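Pirton repair room reopens with more bench space

The repair room at Pirton village hall has reopened after a two-month closure, with new tables, better lighting and a proper place for small parts.

The room, on the Brendier Lane side of the building, was shut in January when damp was found behind the old shelving. The shelves have gone and the wall has been replastered. Residents can bring in lamps, toys, radios, clocks and small kitchen appliances from 6 pm on session evenings, and there is no need to book.

Noreen Kazmi, who runs the sessions, said the old layout had meant people working almost on top of each other. "We had one long bench and everything ended up on it," she said. "Screws went missing every week." 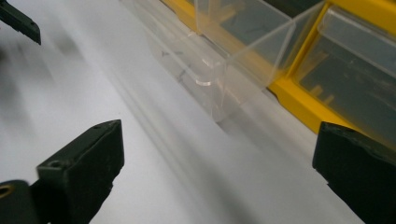 Sorting the spare parts took up most of March. Nimal Mollah and Ieva Petrauskas went through 38 biscuit tins and jars that had built up under the bench, throwing out anything rusted or bent. What was worth keeping is being moved into small organisers that can be carried to whichever table needs them, such as the yellow one with clear plastic drawers. The white tabletops were Ms Petrauskas's choice, as dropped washers were hard to find on the old brown bench. Labels for the drawers are still to be done.

The work cost about £80 in materials, not counting the plastering, which was paid for by the hall. Two of the lamps came from a shop in Tivstead that was closing down.

Sewing repairs will stay in the front room for now. Kenneth Macaraeg is looking for a second person to help with them, and anyone interested can speak to him at a session.

Donations of fuses, plugs and unopened packets of screws are welcome. The room cannot take microwaves or televisions.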